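Walk-round checklist, Gindlow building, ground floor and basement, February round

Checked by: Sointu Oksanen
Copy to: Woo-jin Won

**Exits and corridors**

- [x] Main exit opens fully from inside. The handle is a little stiff, please oil it.
- [x] Corridor width free of boxes.
- [ ] Exit sign above the back stairs. Lamp is weak, I could not read the sign well from the far end. Same comment as last round.
- [x] Assembly point map is on the wall by the mailboxes.

**Fire equipment**

- [x] Extinguishers by the stairs, all with pressure in the green part.
- [ ] Extinguisher in the kitchen is a 2,000 g model. The plan says a bigger one. Woo-jin, please ask Manninen which of the two is correct.
- [x] Fire blanket in its pocket.
- [x] Alarm bell tested at 10:15. Measured 70 dB at the end of the corridor with the doors closed. I would like it louder.

**Electrical**

- [x] Panel door locked, key in the office.
- [ ] Heater in the copy room is marked 2,000 W and it is connected to an extension cord. I have unplugged it. Do not connect it again before Delus has looked at the socket.
- [x] Emergency lights came on when I pressed the test button.

**Water and heating**

- [x] Hot water at the kitchen tap 58 °C after one minute.
- [ ] Small leak under the basement sink. I put a bucket. Buvier has the repair contract, but I did not reach them by phone.

**Workrooms**

- [x] Floor is dry, no loose mats.
- [x] First aid box sealed.
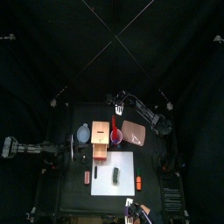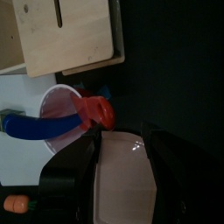 **Still open from the last round**

- [ ] Handrail on the back stairs moves when you pull it. One screw is missing at the bottom.
- [ ] Key list is old. Two persons on it do not work in the building anymore.
- [x] Broken window latch, changed.

Please write your initials beside each point when it is finished, and leave the paper in the blue folder.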